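Small thread about the white table by my brick wall. I am reorganizing it since Friday evening and I want to write down what I did, maybe it helps somebody with a small flat. 1/9

The problem: every paper in our home was landing there. Bills, school letters from Natália, the manual of the washing machine, a catalog from Barbieri which I never ordered. The plants were standing in the middle of all this and I watered the papers together with them. 2/9

First step. I took everything off and put it on the bed. Please do this before you go to buy any boxes. My friend Zuzana bought the boxes first, and now she has boxes inside of boxes. 3/9

Second step, sorting. I made four piles: to pay, to answer, to keep, to throw away. The last one was the biggest. I found a warranty from Stullon for a kettle we gave to my sister-in-law two apartments ago. Also a birthday card with the stamp already on it, never sent. Sorry, Rostislav. 4/9

Third step, one holder for papers. Only one! I chose a blue plastic magazine holder with small slots in the sides. The rule is simple: when it is full, I must sit down with a tea and empty it. The low side faces the room, so I can drop a letter in without moving anything. 5/9

Fourth step, the plants go back. The spiky succulent in its little white pot stands at the end of the table, then the one with yellow flowers, also in a white pot, and the blue holder is their neighbor. I tried the holder between the two pots before, but I did not like how it looked, the plants seemed to be in an argument. 6/9

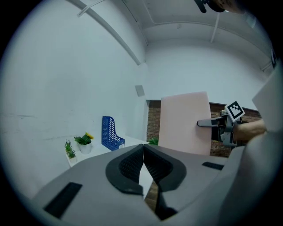
Fifth step, the pink board. It is big and very pale, and I like this color against the reddish bricks more than I expected. For now it only stands upright. I would like to pin the week plan on it, but Ľubica says I should leave it clean for one month and see if I miss anything. 7/9

Some people asked about cost. The holder was 38 crowns in the sale at Zisov, the pots I had already. For the board I paid nothing, it was left from Tatiana when she moved her studio. If you must buy one, ask in a shop for art supplies if they have pieces with a damaged corner, they often sell them cheaper. 8/9

What is still not solved: phone chargers. I have 2 of them which need to live near this table and I don't want to see the cables. Drilling in the brick is not allowed by our landlord. If you have an idea without drilling and without glue, please write me under this post, with a photo if possible. I will try it next weekend and tell you how it went. 9/9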